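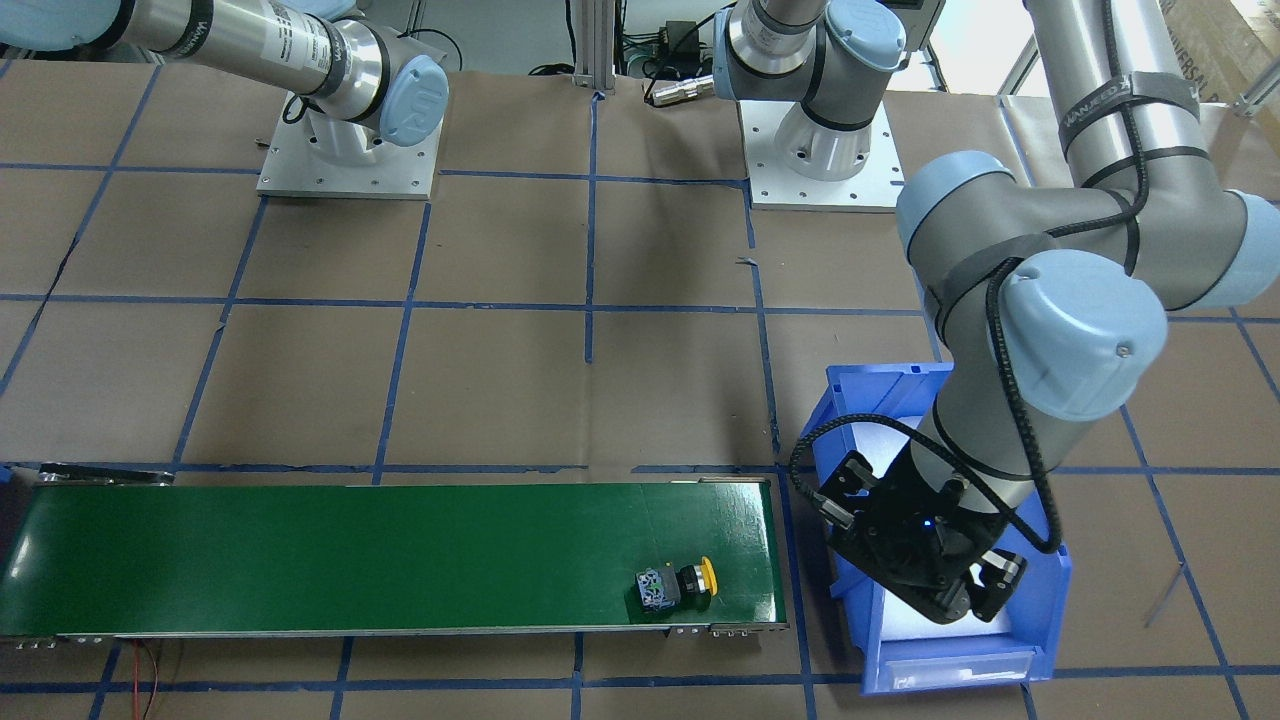 Brown kraft paper covering a workbench. Roll prices go up in March.

Paper prices up again as Plodholm mill stays down

Brown paper is getting expensive. Shops, movers and pretty much anyone who buys the stuff by the roll will pay more starting in March, after the Narnico mill in Plodholm said its main machine won't be back up before spring.

The mill went down after high water on the Tam got into the pump house. No injuries. Cleanup is mostly finished but two drive motors have to be rebuilt and the parts are slow coming, the company said in a short statement posted to its website early this morning. No restart date given.

Narnico makes plain kraft, the brown kind, for bags, wrap and floor covering. Roughly 2000 tons a month in a normal stretch. Most of it stays in the region, which is why people here are noticing first.

Preltetix, the distributor that handles nearly all of the mill's small-roll business, sent customers a letter with new prices. Wide rolls see the biggest jump. Orders already confirmed will be honored at the old price, the letter says, but new orders are limited to two rolls per customer until further notice. Pickup customers too. No word on wheter the limit applies to schools, and a call to the Preltetix office was not returned by late afternoon.

Asuka Okabe runs a frame shop on Mill Street and backs every frame with the stuff. She has already started cutting closer.

"I used to leave a couple inches all around and trim it off," Okabe said. "Now I'm saving the trim. I've got a bin of it in back, I don't even know what for yet."

She looked into ordering from out of state. The paper was fine, she said, but freight cost more than the rolls did. She'll wait it out for now and may add a small charge to bigger jobs. Has not told customers yet. "I guess I just did," she said.

Painters are switching to cloth drops where they can. The hardware store on the square had four shelves of masking supplies and no wide brown paper as of noon. A clerk said the last of it went to a flooring crew that came in right at opening. White butcher paper is still easy to get and costs a little more, though it tears sooner underfoot, and the coated kind doesn't go in the curbside bin.

Grocery bags should be OK for a while. The two big chains buy on yearly contracts and use other mills as well. Smaller markets are less sure. One on the east side has put up a sign asking people to bring there own bags.

At the mill, 111 workers are on reduced hours. They are being paid for half shifts and kept on health coverage, according to the statement, with some moved over to cleanup and yard work. The union local is asking for full pay through the shutdown and the sides are set to talk again next week. Neither would comment ahead of the meeting.

The river has dropped back below flood stage and the county has reopened the access road, one lane only, flaggers at both ends until 6 p.m. Trucks headed for the mill should still use the north gate.

Narnico says it will update customers when the motors ship.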